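Vedville School of Household Services
Residential Care of Rooms, Unit 3: Clearing and Resetting an Occupied Bed
Meenakshi Kanaujia
2018-11-06

Scope of the unit

These notes accompany the lecture on occupied bedrooms and replace the short summary distributed in February. They cover the clearing of a bed that a resident uses during the day, the sorting of what is found on it, and the handling of the bedding once the surface is free. Changing a bed with a person in it belongs to Unit 4 and is not treated here. Mattress turning and steam cleaning are likewise excluded.

An occupied room differs from a vacated one in a single respect that governs everything else: the contents belong to someone who is coming back. In a vacated room the attendant may strip the bed from the foot in one motion and shake out whatever remains. In an occupied room this is a fault, and it is marked as such in the practical assessment.

Terms used in these notes

Surface load: all loose items lying on top of the bedding, including those partly hidden by a fold.
Top layer: the blanket, throw or bedspread on which the surface load normally rests.
Sleeping layer: the duvet or quilt, together with sheets and pillowcases.
Holding tray: the lidded tray on which a resident's small belongings are placed while the bed is made.
Query item: anything that the attendant cannot assign to the resident, the laundry or the waste bag without asking.

Reading the bed before touching it

Students should stand at the foot of the bed and look over it from one side to the other before moving anything. Note which layers are present and in what order, where the sleeping layer has been pushed, and which parts of the surface cannot be seen. A duvet gathered at the head of the bed is the usual daytime arrangement, and small articles tend to collect along its lower edge, where the top layer begins. Tubes, sachets and slim cases are easily drawn into the folds when the duvet is lifted, and from there they go to the laundry. 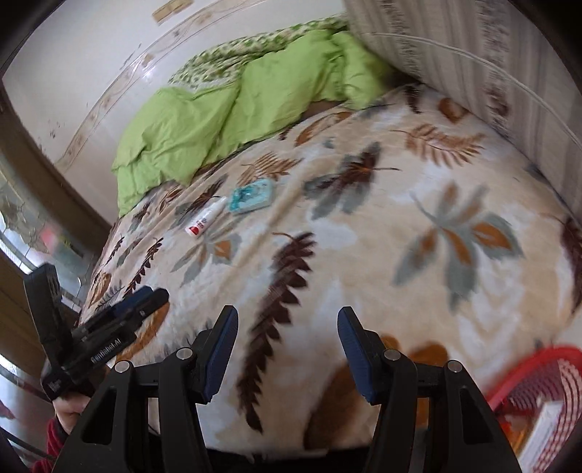
The first pass is therefore made with one hand flat along the line where the duvet meets the blanket. Work from the near side to the far side. Anything found is lifted straight up and placed on the holding tray in the same order in which it lay, so that a resident who keeps an article within reach of the pillow will find it there again.

Patterned top layers require particular attention. A blanket with large leaves or feathers in dark brown, orange and gray conceals small dark articles far better than a plain one does, and a deep pile will hold a cap or a coin when the blanket is tilted. Pass the palm over the whole surface once. Do not rely on sight alone, and do not pull the blanket taut to see whether something rolls.

The wall at the head of the bed is inspected at the same time. Scuffs, marks and lifting wallpaper borders are entered on the room card. They are not to be rubbed with a damp cloth during bed making. Where a fabric panel, curtain or padded headboard stands against the mattress, run the hand down the join, as pencils and tissues lodge there.

Sorting the surface load

Every item is assigned to one of four groups. The sequence below is the one used at Pandey House and at the Anero residence, where students will complete their placements.

1. Belongings. Toiletries, cases, spectacles, chargers, reading matter, and any bottle or tube that is closed. These go to the holding tray.

2. Textiles. Socks, undershirts, handkerchiefs and towels. A sock is unrolled before it is placed in the laundry bag. Its partner is looked for at once, under the duvet first and then along the foot of the mattress. A single sock is bagged separately and labeled with the room number.

3. Packaging. Foil wrappers, plastic bags and cardboard boxes. No package is discarded until it has been opened and felt inside. A crumpled bag may contain a receipt, and a box with torn flaps may still hold its leaflet or part of its contents. Wrappers found beside a bottle or a tube are kept with it until the resident has been consulted.

4. Query items. Anything left over. The attendant does not decide. The item is placed at the far end of the holding tray and mentioned to the resident or to the floor supervisor.

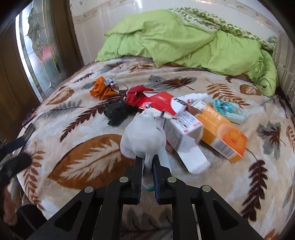 Fig. 2. Mixed surface load on a patterned fleece blanket: foil wrapper, plastic bags, opened box, white bottle, and a sock-like textile.

Students frequently ask whether wrappers and empty bags may be removed first in order to make space. They may not. When packaging is gathered in haste, the belongings lying under or against it are gathered with it. The correct order is belongings, textiles, packaging, query items, and the waste bag stays on the floor at the foot of the bed until the third group is reached.

Medicines form a special case. Any bottle, strip or carton that might contain medicine is treated as a belonging regardless of its condition. It is not opened, shaken or moved to another room. If the label cannot be read, that fact is reported. Ms. Rathore will address this point in full in the session on records.

Resetting the bedding

Once the surface is clear, the layers are handled from the top down.

Fold the top layer in thirds toward the foot of the bed and leave it there. If it is a fleece or plush blanket, check the care label before the first wash of the placement and enter the result on the room card. Such blankets are generally washed cool and kept away from high dryer heat, which mats the pile.

Draw the duvet down from the head by its two upper corners. Gathered duvets trap pillowcases and loose sheets behind them, so look behind the folds before pulling. Shake the duvet gently over the mattress, never over the floor, so that any article missed on the first pass will drop where it can be found.

Smooth the sheet from the center outward. Tuck the foot, then the sides. Replace the pillows with the open ends of the cases turned away from the door. Lay the duvet flat with its upper edge level with the lower edge of the pillows, and bring the top layer up to cover it to the height the resident prefers. Where no preference is recorded, two-thirds of the length is customary.

Finally, return the belongings from the holding tray to the bedside surface, keeping their order. They are not put back on the bed unless the room card says so.

Practical exercise

Students work in pairs in the training bedroom at Drandero Hall. One prepares a surface load from the items in the exercise crate while the other waits outside, and the roles are then exchanged. The time allowed for sorting and resetting is 20 minutes. The pass mark is 70 percent. A belonging found in the waste bag or the laundry bag at inspection results in an automatic repeat of the exercise.

Each student also submits a placement report of 2000 words, describing one occupied room over several visits. Residents are not to be named. The report should explain how the sorting sequence was applied and where the student had to ask.

Questions for preparation

Why is the holding tray filled in the order in which the items lay?
Which articles in a bedroom are most likely to be carried into the laundry with a duvet, and at which step are they intercepted?
A cardboard box is torn open and appears empty. Describe the full procedure.
How would the first pass change if the top layer were plain white cotton?

Comments

Girish Sachdeva: Could the room card template be attached to this handout? The copy in the Unit 1 folder has no line for wallpaper or wall marks.

Meenakshi Kanaujia: The revised card has been added to the Unit 1 folder. Please discard the old one.

Ermelinda Peixoto: We use the four groups on our floor as well, but the laundry bag hangs on the door handle. Will that be marked down in the practical?

Borislav Dervishi: I was told the door handle is acceptable provided the bag does not touch the floor. My question concerns single socks. Does the label carry the date as well as the room number, or the number only?

Meenakshi Kanaujia: Room number only. The door handle is acceptable.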